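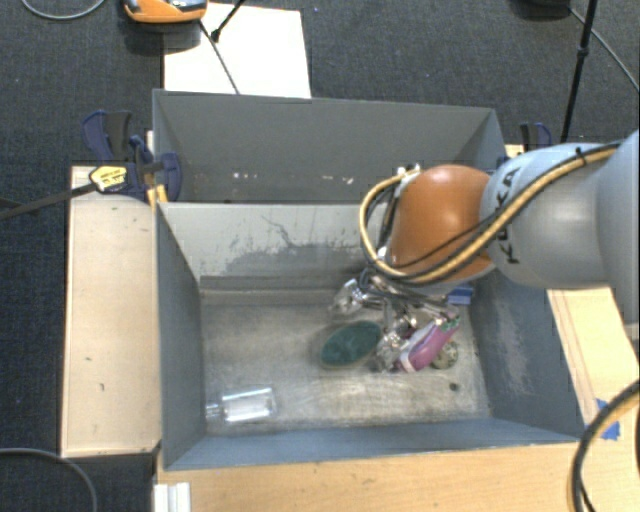 An open gray bin with a small assortment of objects in it.

Left on the Boat

The last ferry from Nutusska ties up at Clakby at 11:40 at night. The crew walks both decks before the lights go off, and whatever the passengers have forgotten goes ashore in a canvas sack. By morning the sack is in the back room of the terminal, where two clerks tip it out on a table and start writing tags.

In winter there might be a glove and a thermos. In June the sack is full most nights. The route takes 60 minutes, long enough for people to take off their shoes, spread out a lunch, plug in a phone and fall asleep. Then the horn goes and everyone stands up at once.

The clerks write three things on a tag: the boat, the deck and the seat row, if the crew noted it. They used to write a description as well, but they found that people phoning in rarely described a thing the same way the tag did. A "green jacket" on the phone was a gray one on the shelf. Now the caller is asked where they sat and which sailing they took, and the clerk goes to look.

Phones are the easiest. They ring. A phone that comes in on the night boat has usually been claimed by noon the next day, often by someone who has gone back across the water without it and has to pay for another round trip. The line does not waive the fare for this. People complain, and the clerks point to the sign.

Glasses are the hardest. Hardly anyone calls about reading glasses, and the ones who do can't say much except that they are brown. The glasses stay in a drawer at the counter, and passengers who have forgotten their own are allowed to borrow a pair for the crossing. Most of these come back in the canvas sack.

Umbrellas are kept in a barrel by the door. Nothing is done about umbrellas.

The rule is that the line holds an item for 19 weeks. It is an odd number, and the older staff at the terminal have different accounts of it. One is that it was meant to cover the gap between the spring timetable and the fall one, so that a summer visitor would have until the end of the season to write in. Another is that it was a typing error in the first set of terms and was never fixed. The printed terms at the ticket window still say 19.

After that, what is left goes to the Tindall sale. This is held twice a year in the old net shed at Tindall, two stops up the line. The terminal sends over 200 items each time, because 200 is what the shed's tables will take, and the rest waits for the next one. Coats sell first. Strollers go quickly too, and there is always at least one stroller, which raises a question about how the family got off the boat. Single shoes are not put out.

Prices are low and written on masking tape. The money goes toward the upkeep of the waiting rooms, and the bench outside the Nutusska ticket window was paid for this way.

Some things are never sold. Keys are kept for good, on nails, on a board that covers most of one wall. So are letters and photographs. There is a shoebox of children's drawings, a few with a first name on the back, and a set of dentures in a jar that several managers have asked to have thrown out. A wedding ring found under a heater in the upper lounge has been in the safe for longer than either clerk has worked there. People have come in about it. They are asked what is engraved inside, and so far the answers have been wrong.

The Mirkalura, the bigger of the two boats, produces more lost property than the smaller one, even on days when it carries fewer people. The clerks put this down to the seats. They are deep and tilt back, and there is a gap behind the cushion wide enough for a wallet. When the cushions were pulled for cleaning last winter, the crew filled two buckets with coins, combs, pens and earrings. The coins were counted and banked. The earrings were tagged one at a time.

If you have lost something on either boat, the counter at Clakby opens at 8:00 in the morning. Bring your ticket if you still have it. If you don't, it may be there too.

COMMENTS (4)

upperdeck: Got my daughter's rabbit back after five weeks. The tag had the right row on it and everything. Very grateful.

Tindall resident: The sale needs to open earlier. By the time the morning boat gets in, the good coats are gone to people who live next door. I say this as someone who lives next door.

M. from Nutusska: My father always said it was the timetable, not a typing error.

fogbank: Is the counter open at lunchtime? Phoned twice and it rang out.

Contact us | Subscriptions | Copyright, all rights reserved | Back to top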